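Coffee dispensers for an office breakfast: grounds in the cups and a tap that drips

Posted in Kitchen & Catering on July 30, 2026

siltengate_mornings
I look after the drinks table for our monthly breakfast at the Siltengate building, 44 people most months. We have two tall dispensers with chrome bases and drip trays, one dark and one clear, and they live side by side on a white table. The dark one is for coffee. Two problems. People keep getting grit in the last inch of the cup, and the tap drips after it's closed. I have a round mesh strainer and have been wondering whether to pour through it when filling or hold it under the tap.

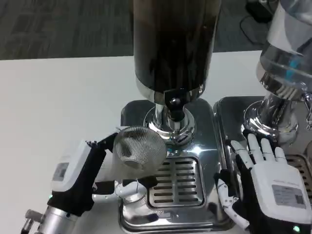
Barno
Strain it on the way in. Holding a strainer under a tap is slow and it ends up on the carpet. For the drip, try a new washer.

old_urn_hand
Barno is right about straining on the way in, but a metal strainer only catches the big pieces. Fine grounds go straight through the mesh. Put a paper filter inside the strainer, wet it first, and pour slowly. It takes me 12 minutes to do a full container that way.

I would also look at the grind. If you grind your own, run a little into a small clear glass before you do the whole batch and look at it from the side. You want it coarse, like rough sand.

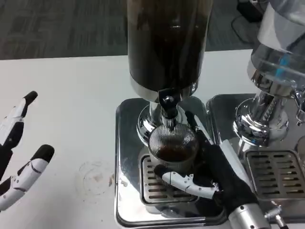 If it looks like powder, go two settings coarser and throw the first bit away. After brewing, let the coffee stand for 10 minutes before you pour it over, and leave the last cupful in the pot. Most of the sludge is in there.

As for the drip — take the tap off before you buy anything. Grounds get caught in the seat and then it can't close all the way. Soak the parts in warm water and dish soap, brush them, rinse, put them back finger tight. I did mine twice before it stopped. Lift out the slotted grates and wash those too, coffee dries hard between the bars.

Quiroga
Agree with most of that. At our place in Plirnville we had the same drip and it was the washer after all, so check both. One more thing, leave space in front of the taps so a cup can stand on the grate while it fills. People tilt the cup in from the side when it's crowded and then they spill.
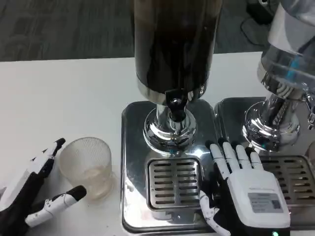
Related threads

Getting the coffee smell out of a plastic container
Iced tea goes cloudy overnight
How much ice for a table of 12

Viewed 936 times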